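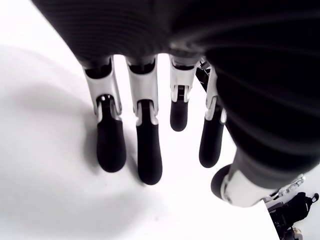 ## Skamo 60 Folding Work Table

The Skamo 60 is a rectangular table with a white matte top and straight edges. It is sold by Fament for break rooms, classrooms, and craft spaces. The top measures 60 inches long and ships in one piece. The legs fold flat underneath and lock with a slide catch on each side.

**Item number:** 1466
**Seats:** 4 to 6
**Finish:** white, matte
**Legs:** folding steel, gray
**Carton:** 1, legs attached

The matte finish cuts glare from overhead lights. Coffee rings and pencil marks come off with a damp cloth and dish soap. Do not use scouring pads or bleach. Permanent marker may leave a shadow even after cleaning.

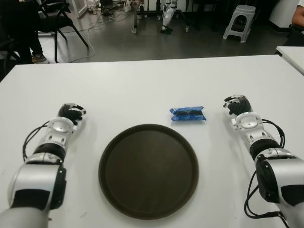

*White top with a round brown tray and a packet of sandwich cookies.*

### Setup

1. Lay the table face down on a blanket or carpet.
2. Swing out one leg frame until the catch clicks, then do the other.
3. Turn the table upright with a second person.
4. Adjust the feet if the floor is uneven.

Let the table sit overnight before loading it if it was delivered in freezing weather.

### Add-ons

- Iltura storage cart, holds 8 tables, item 1584
- Replacement foot caps, set of four
- Clip-on skirt, white or navy

Tops from before October 2024 use a different catch, and the older foot caps do not fit this version.

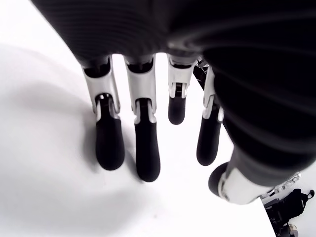 *Surface color: bright white.*

### Shipping and returns

Orders leave the Navaratnam warehouse within two business days. Tables can be returned unused in the original carton. Carts ship separately by freight.

Page updated July 25, 2025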